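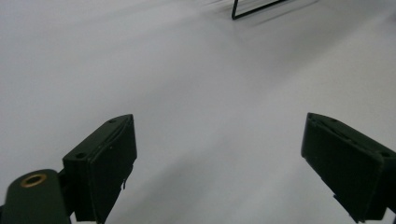 I've been grumpy about loose screws since May, so bear with me.

We had a fault at our shop (small place, we do fixture work for a company called Tremau) where the gripper on our Cetik cell let go of a part halfway through a move. No crash, no smoke, nobody hurt. The part landed on the bench, rolled, and dropped to the floor next to a guy's boot. It weighed less than a can of soup. Everybody laughed, somebody picked it up, and we hit resume.

That last bit is what I want to complain about. We hit resume! And it ran fine for 146 more cycles and then did it again, and this time the arm was swinging toward the open side of the cell when the fingers gave up.

The cause was dumb, as these things usually are. One screw holding a finger pad had backed out, the pad tilted, and the grip force was going into a corner. The controller thought it had a good hold, and why wouldn't it? The fingers stopped moving, the current went up, and as far as the software knew that meant "got it." I don't blame the software much. It can't feel a crooked pad any more than I can feel a flat tire from the back seat of a bus.

My gripe is with how we all treat grippers. Arms get the respect. Arms get fences and scanners and a laminated sheet on the wall. The thing on the end, the part that holds the stuff, gets treated like a drill bit. Our maintenance plan had the arm joints down for a check every 1,870 hours and didn't mention the fingers at all. I went and read it twice.

So now we check them at the start of every shift. It takes 2 minutes. You open the fingers all the way, put a wrench on each screw, look at the pad faces, and pull off any threads or fuzz. Then you close them on a gauge block and tug. The Lovora folks who sold us the cell thought this was overkill, and told me so pretty cheerfully on the phone. Maybe it is! I'd still like to see it in their manual.

The other change, and I had to argue for this one, is that a dropped part now counts as a stop. You don't get to hit resume on your own. Somebody looks at the gripper first and writes down what they saw, even if all they write is "looks fine." A friend at Nijs says her crew would mutiny over it. Mine grumbled for a while - it costs us 30 parts on a bad day - and they still grumble, mostly at me, mostly before coffee.

I'm still trying to get a torque number for those pad screws, by the way. The drawing just says "snug."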